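The Long Lunch Comes Back to Rerov

Oct 8, 2025

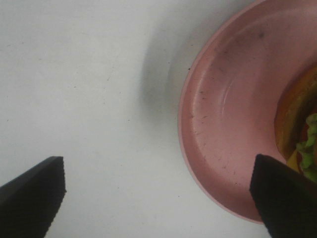 Forty minutes and a bus ride

I used to eat lunch over my keyboard. Five days a week, crumbs in the space bar, one eye on my email. Then in January my office moved across the river to Rerov, and the first thing I noticed was that at noon the whole street emptied out of its buildings and sat down somewhere.

Rerov is a small place, mostly repair shops and a couple of print works, and it used to have a factory whistle at 12 and another at 1. The factory closed long ago but the hour stuck. The hardware store still locks up. So does the bank, which drove me crazy for a month (I had a check to deposit and kept showing up at 12:05 like a fool).

So I gave in and started going out. My rule was simple: 40 minutes, no phone, and I had to sit on something that wasn't my desk chair.

Where everybody goes

Most people end up at Wongsuwan, on the corner by the bus stop. It has 35 seats and they fill up fast. I've shared a table with roofers, a wedding party and a man practicing a speech under his breath. The soup changes every day and they don't write it down anywhere, so you have to ask, and asking gets you talking to whoever is ahead of you in line. I've picked up a dentist and a decent used bicycle that way!

If Wongsuwan is full there's Hidero, four doors down. It's quieter, the coffee is stronger, and the regulars do the crossword out loud — you will be expected to help. I'm useless at rivers but pretty good on old movies.

A bus driver at Hidero told me he picks his route by where it puts him at noon. I laughed, and then I caught myself moving a client call so I wouldn't miss pea soup.

But do you get your work done?

My sister asked me this, in that voice. I think so? I leave the office at the same time I used to. The afternoon slump is still there, it just shows up closer to four, and by then I'm mostly answering easy stuff anyway.

It does cost more. I added it up over the summer and my lunches came to $1,102, and I winced. Now I bring a sandwich 4 days out of 5 and eat it on the benches behind the old factory, where half the street seems to have had the same idea.

Friends in Randivby tell me their town had a noon hour too, until the shops started staying open one by one. The bakery went first and the rest followed inside a year. They can get a key cut at 12:30 now. I can't, and last week I stood outside the locked hardware store again with a broken hinge in my pocket, so I walked over to Wongsuwan and had the lentil.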